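Case and Kit Packer, part-time
Sonusgate, Broltmont workshop

Sonusgate hires out sound measuring kits to schools, theaters and building inspectors. Every kit goes out in a hard carrying case and comes back in the same one. We are looking for one person to check, clean and repack the cases at our Broltmont workshop, starting in November.

The work

You will take returned cases from the shelf, open them on the bench, check the contents against the packing sheet and wipe everything down. Worn foam gets cut and replaced. Latches that stick go to Bence Kun for repair. When a case is complete you close it, tag it and enter the tag number in the stock book. We have 500 cases in circulation, in 2 sizes. The large ones are heavy when full and you will need to lift them to shoulder height.

Before the fall theater season the job is mostly packing. In the winter it is mostly cleaning and sorting parts.

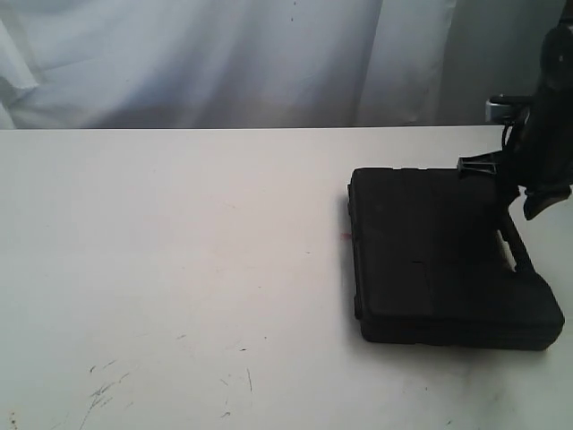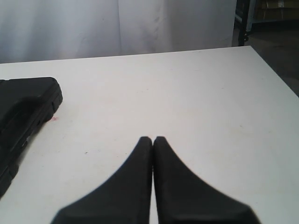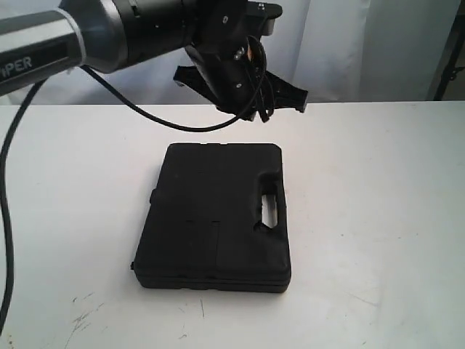 Black carrying case on the white table.

What we ask for

Good eyesight for small parts, with or without glasses. Clear handwriting. You should be able to stand for most of a shift and to follow a written list in order without skipping lines. Experience in a warehouse, a rental shop or a stage crew is useful but we will train you. A driver's license is not needed.

Hours and pay

Mornings, 13 hours a week, with more available when the theaters are booking. Paid by the hour, monthly, by bank transfer. Work shoes and gloves are supplied. There is a kitchen and a bike rack in the yard. Parking on the street is difficult after 8 a.m.

You would report to Judit Rácz, who runs the stock room. Training takes two weeks and is paid at the full rate.

How to apply

Send a one-page letter and the name of one past employer to Lionel Roussel at the Broltmont office. Put job number 1139 at the top. Letters can also be handed in at the front desk before noon. Applicants we want to meet will be asked to come in for a short paid trial, packing one case from the sheet.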